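Green marble-pattern strip -- glue it down or clamp it?
Forum: Shop & Garage > Benches and Work Surfaces

Started by madhu_s

ok quick one before I do something dumb. I have the slatted aluminum bench, the kind with grooves running all the way across, and I want a smooth run down the middle so small parts stop falling in the grooves. Picked up a long piece of green marble pattern stuff, glossy, pale veins in it. Seller called it Erkent and that's all I got out of him, no idea if that's the maker or the color name.

Question is how to hold it down. Double sided tape? Contact cement? Or just clamp the ends and live with it. I do a lot of small glue ups, little wood cubes mostly, for a kids' counting set.

Madhu Saxena

---

gritbin wrote:

Don't glue. You will want it off in July when everything moves. Aluminum grows, the strip grows different, you get a hump in the middle. Ask me how i know

---

tudor_h wrote:

Disagree with gritbin. Mine has been down with contact cement for two years, no hump. You have to scuff the back and wait until the cement is tacky, most people rush it. 11 minutes on a timer, then press from one end. Not from both ends!!

Also what is the back like. Smooth or fuzzy? makes a difference

---

madhu_s wrote:

smooth back. for now it's just laid down loose, no tape no nothing. Here's where I'm at
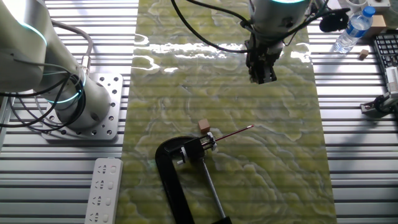 Green strip down the middle of the bench, clamp and one cube on it.

Clamp is just lying there, not holding the strip. Red stick is in the clamp's jaw.

---

plywoodpete wrote:

nice color. Would drive me nuts though, all that shine. You've got the overhead lights bouncing right off the far end. Try lining up a pencil mark under that for an hour.

---

gritbin wrote:

what pete said. Glossy is wrong for a work surface, period. Scuff it with a gray pad.

---

tudor_h wrote:

No!! do not scuff the top. Glossy is the whole point, glue pops right off it. Scuffed surface = glue in the scratches = you're scraping forever. Turn off one light if it bugs you.

---

lana.bench wrote:

Team glossy. Paste wax on top, wipe off, squeeze out lifts with a fingernail. I use Zaken wax, any wax is fine

Different thing -- move the power strip. You've got it flat on the bench right up next to the strip with the outlets facing up. Glue, water, screws, all of it ends up in there. Screw it to the front edge or hang it under.

---

madhu_s wrote:

@lana.bench yeah I know, I know. It was on the floor before and I kept kicking it. Will hang it

@tudor_h 11 minutes at what temp? my garage is cold in the morning

---

tudor_h wrote:

Room temp. If it's cold bring the can inside overnight. Touch test beats the timer anyway, if it strings it's not ready.

---

plywoodpete wrote:

And the water bottle. Lana got the outlets, nobody got the bottle. Cap on tight at least

---

gritbin wrote:

still say no glue. Two years is nothing. I had a laminate top on an aluminum frame at my old job, fine for three, then one hot week and it let go down the whole center. Cost me 200 to redo and it wasn't even a big one.

Use T-slot clips at the ends if your slats take them. Arach sells a bag of 100, way too many but you'll use them for other junk. Leave a little gap at one end so it can move.

---

lana.bench wrote:

clips stick up tho. Depends how tall your work is. For little cubes who cares, for long stuff you'll catch on them every single time.

---

tudor_h wrote:

gritbin, your top was laminate over a frame, hers is sitting flat on slats the whole way. More contact, less stress. Not the same case.

---

gritbin wrote:

It's LESS contact, the grooves are air. Glue only touches the ridges. look at it again

---

tudor_h wrote:

ok fair on the grooves. Still holds.

---

madhu_s wrote:

you two lol

Going with thin double sided tape on the ridges, three rows, and one clip at the back end where I never work. If it humps in summer I peel it and gritbin gets to say so.

Last question, the C-clamp. Swivel pad leaves a ring on the soft wood. Cork? Leather? I was going to glue a penny of cork on it

---

lana.bench wrote:

leather. cork crumbles

---

plywoodpete wrote:

Cork's fine, cheap, replace it when it crumbles. Or scrap wood under the pad like everybody's grandpa did. For a cube that small a C-clamp is too much anyway, use a rubber band or tape.

---

tudor_h wrote:

Tape, +1. I glue mine with blue tape, no clamp at all. Clamps skid small pieces around, esp on a waxed top.

Tudor Hodoroagă

---

madhu_s wrote:

Tape it is. Wax is on the list, clips on the list. Will post again when the power strip is hung so lana can sleep

---

gritbin wrote:

leave the gap at the one end. dont forget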